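Thursday, late

Stayed at the lab until they started turning the hallway lights off on us, which I think is the building's way of expressing an opinion. My feet hurt. Dinner was a granola bar from the bottom of my bag, make unknown.

The sorting project is now in its sixth week and we have a robot that can push things. I wrote "manipulate" in the progress report. Teresa crossed it out and wrote "push," and she was right, so I left it.

Our run log hit 1,164 tries tonight. I looked back through the early ones while the arm was homing. Half of them have a comment field that just says "no." One says "NO" and is signed by Enda, with the time, 11:40 p.m. I'd like that one read at my funeral.

The task, for the benefit of me in ten years: get all the green blocks away from everybody else's blocks, don't knock anything over, don't leave the board. That's it. A toddler would do it for a cracker. We've used up most of a semester and all of Gobnait's patience, and she came in with plenty.

Big argument before the first run over whether to start the pieces in a tidy row or in a heap. Kittipong wants the heap since the judges at Stustunbridge will give us a heap. I want the row since I would like to see something work before I graduate. We settled on a loose clump, the kind of compromise that annoys both sides equally. Then three runs in a row died because I had typed a minus sign where there shouldn't be one. I didn't announce this. I fixed it and said "try it now" in a calm voice, like a doctor.

Then around nine we got to this, and I made everyone stop touching things:
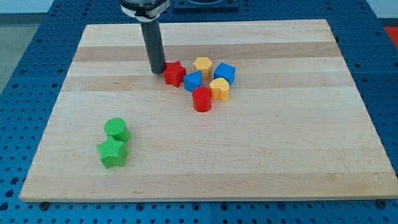

Gobnait says one good layout proves nothing, and that if we can't do it three times running from a fresh start we should leave it out of the talk. She also wants the color threshold written down somewhere other than the back of my hand. Fair on both counts – I've already washed the hand.

So tomorrow we reset and go again. Kittipong gets his heap if we make the three. I've promised to label my branches with real words. Still owe Teresa the slide on failure cases, and I have 1,164 rows to choose from.

Must buy bread.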